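Votex Stand-Up Transcripts: read me first

Hi, and thanks for grabbing this! What you have is a pile of stand-up comedy sets, typed out line by line with the laughs marked in. I started it as a hobby after one too many arguments about whether a slow build gets a bigger laugh than a string of quick one-liners, and it kind of took over my evenings. It's now big enough that other people keep asking for a copy, so I finally sat down and wrote this page.

What's in the folder

There are 600 sets, all in English, all from open mic and showcase nights at a club called Culorgate. The longest one has 858 lines (he had the closing spot and he used every second of it). Most are far shorter than that. Every set is one plain text file, and there's a single table called sets.csv that ties everything together.

The columns in sets.csv:

set_id – matches the file name
slot – opener, middle or closer
night – open mic or showcase
lines – number of lines in the transcript
heckle – yes or no
typed_by – initials of whoever did the first pass

Stage names are swapped for codes. A few comics asked me to put their real stage names back in and I may do that in a later version, but for now everybody gets a code, even the ones who really, really want the credit.

How the laughs are marked

Each line ends with a tag in square brackets if the room reacted. There are 4 tags: [chuckle], [laugh], [big] and [clap]. No tag means the line went by quietly. Groans go under [chuckle], which I know some of you will hate. Gunther Böttcher argued for a separate groan tag for most of June and I still think he's half right, but we could never agree on where a groan stops and a laugh begins.

Gunther and I typed most of the files. Helmut Kleinschmidt did the second listen on all the showcase sets and fixed a lot of my spelling along the way. Where he and the first typist disagreed on a tag, both are kept, split by a slash, like [laugh/big]. There are 1,844 of those double tags in the current version. If your script chokes on the slash, just keep the second one, that's Helmut's and he has the better ears.

Known problems

Crowd work is messy. When a comic chats with the front row, the audience side is often just (unclear), and the joke makes no sense without it. I left those parts in anyway.

Music bits are typed as lyrics only, so a guitar comic looks a lot less funny here than in the room.

Open mic sets only had one listen, so trust those tags a little less. The slot column is also blank for some open mic nights where the running order got scribbled over.
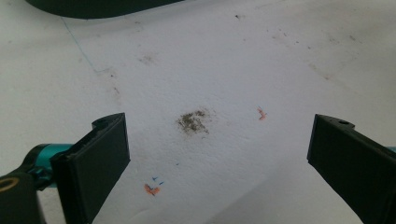 Can I use these to rank comics from best to worst?

Please don't. The tags depend so much on the slot, the night and how full the room was that the ranking would mostly tell you who got to go on late.

Splits

If you want a ready-made split, use the lists in the gritavport folder (named after the first script I wrote for this, sorry, it stuck). They keep all sets by the same comic on one side, so a routine that somebody polished over several nights won't show up in both halves. The older snorradóttir lists are still there for anyone who started with them, but they were shuffled by set, and repeated jokes leak all over the place. Watch the accent in that folder name too – some unzip tools mangle it.

Using and sharing

Free for study, teaching and tinkering. Don't sell it, and don't perform the material, it belongs to the people who wrote it. If a comic asks to be taken out, I drop their sets from the next version and note the set_id in removed.txt, so please check that file before you publish anything.

Found a wrong tag? Send me the set_id and the line number and I'll have another listen.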